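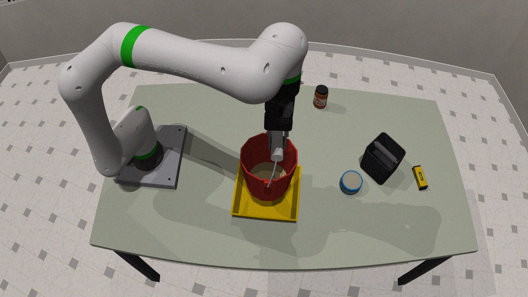
Open Day at Drutier: Notes From a Shopper

I went to the Drutier open day on 28/03/2026 with a budget sheet in my bag and came home with most of it crossed out. Wonderful afternoon! Our shop packs garden kits, and we want one arm on one table by December. That's the whole plan, and it was nice to find people willing to talk about something that small.

Wen-hsiung Huang runs the simulation room, where customers' jobs get tried on screen before anyone signs for hardware. He had a sorting table up when our group came in, and he let us ask anything we liked (we did, for nearly an hour). 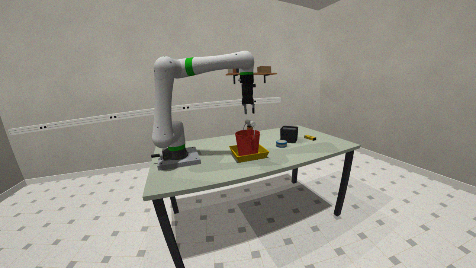 Our biggest budget question was the gripper. I had put down 2919 dollars for a powered one with two sets of fingers, and Wen-hsiung told me to price the fingers apart from the body, as shops change them far more often. Two slim fingers over a bucket, a tray and a short round tin look simple enough, but each of those wants a different grip, and I started a fresh column for finger sets right there. He also got me to add a line for mounting: base plate, bolts, and a table stiff enough to take the arm. I'd left the table out completely.

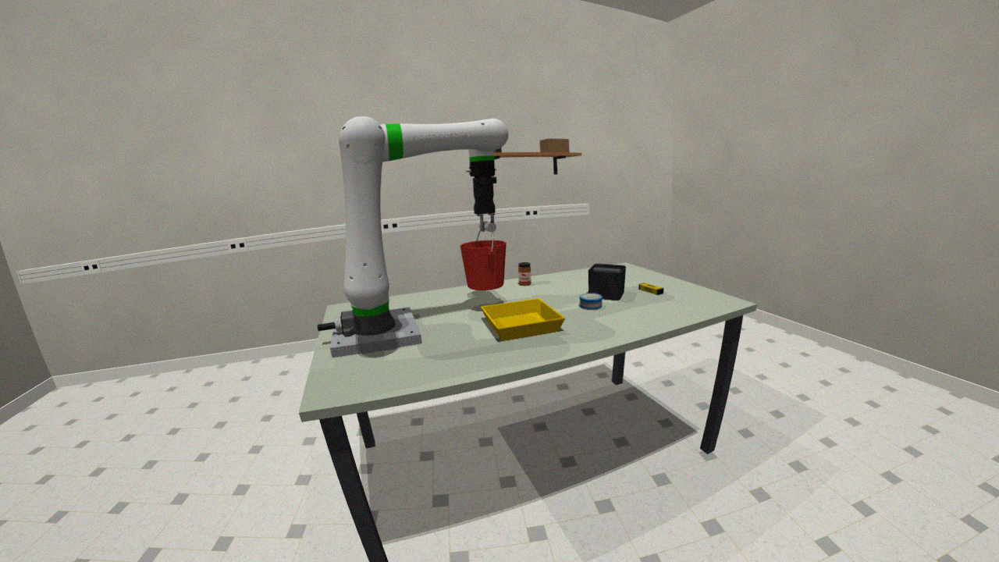

What the quotes looked like

Behrouz Mohammadi from Caron took over after coffee and went through real paperwork with us, which I loved. The Dridus license for simulating your own cell is 288 dollars a month, and you can stop whenever you want. A site visit costs 1532 dollars, plus 100 for each extra station. Training is quoted separately, so ask!

I asked him about used arms. He's fine with them if the service log comes along, and he'd keep the money saved for spare parts and a second gripper.

Next for me: measure our bench, weigh the heaviest kit, and send both numbers to Behrouz. Trirkeo has an open day too, and I've already put my name down.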